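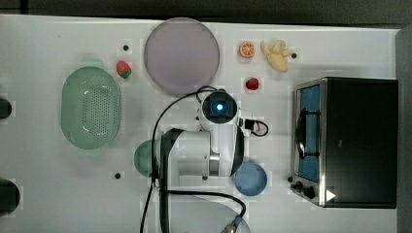

Colander, plate and toy fruit on a white tabletop

The Termont is a self-catering guesthouse in the lakeside village of Eritz, converted from a button warehouse by the Chiriac family and let by the week or, outside the summer, by the night. It has three floors, 35 beds and one elevator, the last of which is described in the house brochure as "historic."

History

The warehouse stood vacant for a long stretch before the Chiriacs bought it, along with 282 crates of unsold coat buttons. Several crates were later set into the lobby floor under resin. The first paying guests arrived in December, a month before the heating did, and the visitors' book for that winter is unusually brief.

Marianna Sobczak took over as manager after the second season. She introduced numbered keys, a laundry room and a rule against frying fish after 10 p.m. The rule is still in force and is said to be observed on the upper floors.

Accommodations

Apartments sleep between two and six people. Each has a kitchenette, a private bathroom and a balcony, although on the courtyard side the term is used generously - a chair fits, provided the door stays open. Lake-facing units cost more and are reached by the longer staircase. Towels are included. Beach towels are a separate matter and carry a deposit.

Location

The guesthouse lies 296 m from the public beach according to its own sign, a figure that appears to follow a route through a neighbor's orchard. The Atum bakery, across the street, opens at 6 a.m. and supplies most guests with breakfast and all of them with the sound of its delivery van.

Parking is available behind the building for small cars and patient drivers.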